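Workshop News – April

From the automation corner: the two-arm bench at Zekden

Members who come in through the back door will have noticed that the long bench by the wall has been taken over. The bench build is now far enough along to write up properly, and several people have asked for more than the two lines it got last time. What follows covers the frame, the wiring, the sorting job we are using as a first test, and what is left to do before other members can book time on it.

The short version: two arms are mounted, both move under control of the leader handles, and we have started recording runs with snack bars and bins. It does not yet do anything by itself.

The bench

The top is a butcher-block style work surface that was already in the shop. We looked at an aluminum table and at building a top from sheet goods, and went with what we had. It is heavy enough that it does not walk when an arm changes direction quickly, and it takes screws well.

The arms sit on opposite sides of the bench, each on a black base plate that is fixed to rails running from back to front. The rails were the slowest part of the build. The first set went on a little out of parallel, enough that the two arms disagreed about where the middle of the table was. We took them off, measured from a single reference edge, and put them back on with diagonal braces toward the front corners and a bar across the front to tie the two sides together. Since then the geometry has stayed put.

If you are planning something similar at home, put the cross bar on early. We left it until late because it was in the way of everything else, and ended up loosening most of the hardware to get it in.

The total for rails, plates, brackets and fasteners came to 428 dollars, not counting the arms. A good part of that was buying fasteners twice. The first box was the wrong length for the thickness of the top.

Wiring

Cables on the arms need slack at every joint, and it is more slack than you would guess. The wrist is the worst place. On our first try everything was tied down neatly and the cable pulled tight as soon as the wrist rolled past halfway. The loops there now look untidy, but they have room to move through the full range.

Power and data leave the bench on the left and go to the desk where the control computer is. The floor run is still temporary. Please step over it and do not roll the shop vac across it. A proper cable cover is on the list.

We did lose an afternoon to a fault that looked like a software problem. One arm would drop off the bus after a few minutes, always in the same part of its travel. The connector at the base was not fully seated and the weight of the cable was easing it out. Strain relief fixed it. If an arm stops responding, check the plug before you open the logs.

The software

Control runs through a small package one of our members wrote called Orna. It reads the leader handles, sends positions to the arms and saves each run with a time stamp and a note field. Please use the note field. A run marked "test" is no help to anyone a week later.

Orna has a speed limit setting, and it should be left where it is. The limit is low, and people find it frustrating for the first few minutes. It also gives you time to hit the stop button when an arm heads for something it shouldn't.

The sorting job

For a first task we wanted something cheap, a bit awkward and easy to reset. Snack bars turned out to suit. The wrappers are slippery, they shift when gripped, and they come in enough colors that you can make a sorting rule out of them. They also lie on top of each other in ways that wooden blocks do not.

The bars start in an area marked on the bench with gray tape. From there they are picked up and put in bins. The tape outline is there so that everyone begins from about the same place, and so that a run can be reset by hand without getting a ruler out. Its corners are rounded because our first version had square ones, and bars parked deep in a corner were out of comfortable reach.

We have 61 usable runs so far. A run counts as usable if every bar ends up in a bin, no bar goes on the floor and the operator does not touch anything by hand. Plenty of runs fail on the last bar. The usual problem is that it has been nudged flat against the wood and the fingers close over the top of it. Coming in at an angle works better than coming straight down, and squeezing the end of the wrapper works better than trying to get around the middle.

The bins gave us some trouble too. A light bin slides when a finger touches the rim, and then the next drop misses. We are trying strips of non-slip shelf liner underneath. A heavier bin would also do it, but the ones we have are a good height for the grippers and we would like to keep them.

The cactus stays at the back edge of the bench. It is a useful marker when you are driving from the far side and lose track of which way is back, and it has taught a few operators to keep their elbows in. 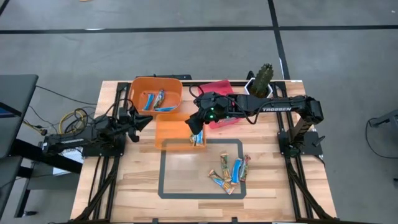
What we would do differently

Mark the floor first. We set the bench down where there was space and then found that one side was tight for anyone standing at the handles. Moving it with the arms mounted took 6 people and a lot of care. Tape out the bench, the desk, the operator position and a clear path behind the operator before anything heavy goes down.

Label both ends of every cable as it goes in. We labeled one end, which was fine until the first time we had to unplug things from the other.

Buy spare finger pads. Ours wear on the inside edge, and a worn pad lets wrappers slip in a way that is easy to blame on the operator. We went through a set faster than expected and waited on the mail for the next one.

Write down the home position. After the rails were refitted we had to find it again by eye, which cost an evening. The numbers are now on a card at the desk and saved in Orna as well.

What is next

The other half of the project is the training side. The Somden group has offered time on their machine, and we will send them the first batch of runs once the notes have been cleaned up. We are not expecting much from a batch this small. The aim is to find out whether the recordings are good enough to be worth making more of, and which parts of the job need more examples. Our guess is the last bar, for the reasons given above.

Before that, these jobs need doing at the bench:

Permanent cable cover for the floor run.
Shelf liner cut and fitted under the bins.
A second stop button on the right side, wired in line with the first.
A printed reset sheet showing where the bars start, for people who have not done it before.
A check of every fastener on the rails, repeated once a month.

The stop button comes first. We will not open the bench for general booking until it is in and tested.

Using the bench

Until then, sessions are by arrangement with the automation group and there must be 2 people present – one on the handles and one at the stop. Sessions run in the evening after 6. You do not need any background in robotics. Most people can move a bar into a bin within a quarter of an hour, and being slow is fine.

A few rules for anyone coming along. Keep hands off the bench top while the arms are powered. Tie back long hair and take off lanyards. Do not lean on the rails, even when everything is off. Put both arms in their rest position before you cut the power, as they will sag otherwise and the left one can come down on whatever is under it. If you knock a base plate or hear a fastener tick, stop and write it in the log.

Please do not eat the test bars. They have been squeezed, dropped and picked up many times over, and some of them are mostly crumbs by now. Unopened bars in any wrapper are welcome as donations and can be left in the box by the desk. Different sizes are useful, and so are brands with shiny wrappers.

Parts wanted

We are looking for a short length of floor cable cover, any color, and a monitor arm that can clamp to a desk edge. We could also use a small set of drawers for fasteners. The present system is a row of jars and it is not working well.

The Akinola room is still free for anyone who wants to build a leader handle set of their own. There is a drawing on the shared drive with the cut list, and the offcuts from our rails are in the rack by the door. Take what you need and note it on the sheet.

– The automation group, Zekden Workshop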